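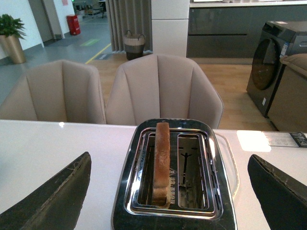
Wrist camera view at the toaster station, one slice in the left slot.

Recording toaster episodes for the Golik set

Last updated May 25, 2022

Follow these steps when you record demonstrations for the bread and toaster task. They assume you have finished the basic operator page and can drive both fingers without looking at your hands. If you have only worked on the Jindwood arm, read the grip section twice. The pads on this one close faster.

What you need

The arm with the wrist camera on and both finger pads fitted
The two-slice toaster, unplugged
A bag of sliced bread
A soft cloth for the table and the chrome
The episode log, open on the laptop

Before the first episode

1. Unplug the toaster and tuck the cord behind it. We never record this task with power on.
2. Wipe the top plate. Chrome picks up fingerprints quickly, and a smear across the rim between the slots can hide the edge the model is supposed to find. You will not get rid of the reflections and should not try. They are in every kitchen the arm will be used in.
3. Start the wrist stream and check that both fingers show in the lower corners. If only one does, the mount has slipped. Loosen it, straighten it, and check again.
4. Leave the rest of the room as it is. Chairs, curtains and appliances in the background are fine. Do not hang a sheet behind the table. We did that in November and the policy trained on those episodes got lost as soon as the sheet came down.

Recording an episode

1. Set the starting state given in the log. For the one-slice task this is bread in the left slot and nothing in the right, or the reverse.
2. Move the toaster a little between episodes. A hand's width in any direction is enough. Turn it slightly every few episodes too.
3. Bring the arm to the start pose above the toaster and let it settle. Press record, then wait one full second before you move.
4. Lower the fingers on either side of the slice. Come down in line with the slot. Coming in at an angle catches a pad on the rim and the toaster slides.
5. Close until the slice stops shifting, then stop. Bread tears easily near the crust. If you see crumbs drop, keep going, but put a "c" in the notes column.
6. Lift straight up until the bottom of the slice clears the rim, move to the drop point, and open.
7. Wait one second and stop the recording.

For the steadying task, the fingers go on either side of the toaster body and hold it in place. Use light pressure. The log marks these episodes with an S.

Mistakes

Keep an episode if you missed the slice once and recovered. Those are useful, and Abdul-Rahman Eshun asks for more of them at every review. Throw it out if you touched the toaster by hand during the recording, if the stream froze, or if the toaster went off the table. Mark it "discard" in the log and leave the file where it is. The cleanup script handles deletion.

Do not repeat an episode until it looks perfect. A set full of identical smooth lifts trains worse than an uneven one.

How many

The target for this task is 490 episodes, split evenly between left and right slot starts. One operator can record almost 100 in a shift, counting discards. Change the bread after every 11 episodes, or sooner if the crust has gone soft.

Worn pads

Pads scuff with use and the edging frays. That is fine for recording as long as the face is flat and nothing hangs down in front of the lens. Trim loose threads with scissors. When a pad starts to peel away at the seam, swap it and note the change in the log, as the grip will feel different afterward. Spares are in the drawer marked Nisbet.

Uploading

Upload at the end of the shift, not between episodes. Name the folder with the task, your initials and the shift number. If the upload stalls, send Réjean MacLeod the folder name and leave the laptop on.

Search this site Enter keywords Go

Contact | © 2022 Rurnudham | Back to top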